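Home | Programme | Speakers | Venue | Contact

Small Loads, Shared Rooms: Speaker Notes
Renaud Housing and Workplace Forum, Mar 5, 2024

Opening (3 minutes)

Good morning. On behalf of Jandow Shared Facilities, I thank the organisers for the invitation to speak. My subject this morning is the care of cleaning cloths in shared workrooms, and in particular the use of tabletop appliances for small loads.

Pause for the handout to go round.

Background

In November our office reviewed cloth use at the Gosta and Lasteo sites. Together they have 38 workrooms. Over the period of the review, staff handled 2339 cloths, most of them sent out to a central laundry and returned several days later. Occupants told us that the delay was the main reason cloths were kept in use longer than they should be.

The small load at the table 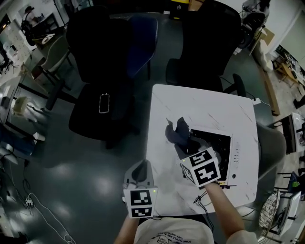
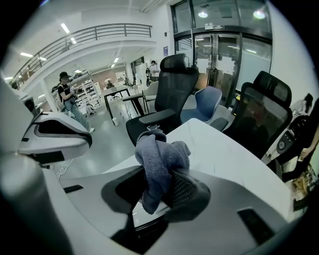
Our advice to sites is to put one cloth in at a time and to open each one out before it goes into the opening of the appliance. A cloth that goes in as a ball will often come out as one, and the folds hold lint. Darker microfibre should be kept apart from white cotton. Fabric softener is not to be used on microfibre at any stage.

Placement of the table deserves some thought. It should stand level, with room for a person to work on at least two sides. Chairs may remain at the table, but they should be moved back before a load is started. Cords are to be kept clear of the walking route — this point was raised at both sites and I would ask managers to take it seriously.

Cloths should be taken out promptly, shaken once and folded in quarters. Please do not hang them over chair backs.

Costs and next steps

Refer to the table on page two of the handout. Do not read the figures aloud.

The Lasteo site will continue with the present arrangement until the lease review. Gosta has asked for a second appliance on its upper floor, and that request is under consideration.

Questions (15 minutes)

If asked about towels: the guidance does not cover them. Refer the person to the facilities desk.

Copyright Jandow Shared Facilities. All rights reserved. | Contact us | Back to top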